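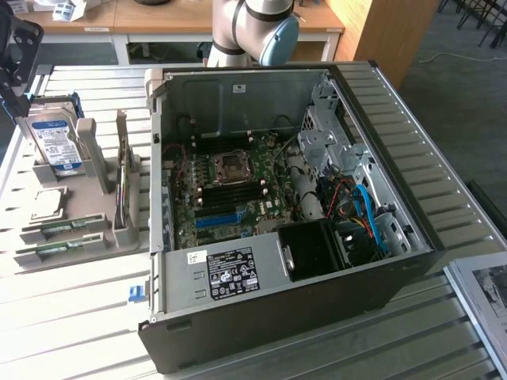

Young Listeners: Before the Concert

Why Does an Orchestra Tune Up?

If you arrive early for a concert at Gallthorpe Hall, you will hear a great jumble of sound. Players are running through hard passages, warming up their fingers and lips, and paying no attention to one another. Then the hall grows quiet. One instrument plays a single long note, and the rest of the orchestra joins in. The players are tuning.

What does "in tune" mean?

Every sound begins with something shaking back and forth very quickly. When a violin string shakes, it makes the air shake too, and the moving air reaches your ears. A faster shake makes a higher note. A slower shake makes a lower one. Musicians call the height of a note its pitch.

Two instruments are in tune when their pitches match. If one is a tiny bit higher than the other, you may hear a wobble in the sound — wah, wah, wah. These wobbles are called beats. They slow down as the two notes come closer together, and players listen for them as they tune.

Who gives the note?

In most orchestras, the oboe does. The oboe is a woodwind instrument with a clear, steady sound that carries well across a stage. The note it plays is called A. When a piano is part of the concert, the orchestra usually takes its A from the piano, which cannot be tuned quickly.

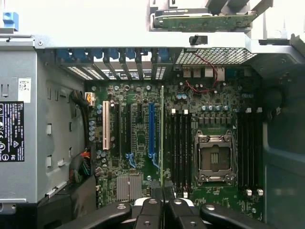

Abelardo Mamani writes that on his first visit he thought the tuning was the opening piece, and he clapped when it stopped. He asks whether the players could tune in a back room before they come on stage. Many of them do. Instruments change with the air around them, however, and a stage under bright lights can be much warmer than the room behind it. The players therefore check again once they are in their seats.

How do the players change their pitch?

String players turn the pegs at the top of the instrument. Tightening a string raises its pitch, and loosening it lowers the pitch. Many violins also have small screws near the bridge for very fine changes.

Brass players move a tuning slide. Pulling the slide out makes the tube longer and the note lower. Flute and clarinet players do much the same by pulling the joints of the instrument slightly apart.

Some drums are tuned as well. The large kettle-shaped drums at the back are called timpani. The player often leans down close to the drum and taps it very softly to hear its note. 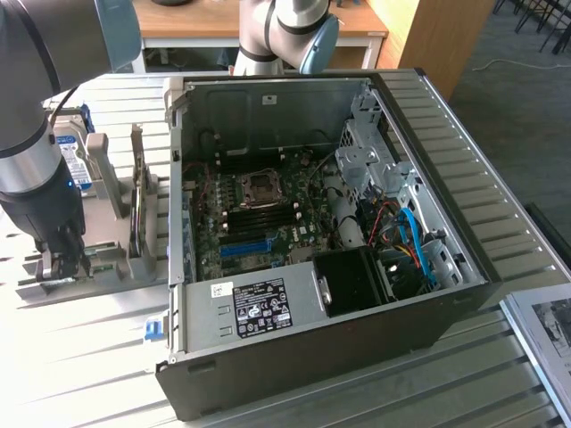

The Echeverri Youth Orchestra has 36 players, and 31 of them tune to the oboe before each concert. The other five play percussion. With the larger Loltura Symphony there are 60 players on stage, so the oboe gives its note more than once — first for the winds and brass, and then for the strings.

Family concerts at Gallthorpe Hall begin at 2 p.m. Doors open half an hour earlier, and children who would like to hear the players warm up may take their seats at that time.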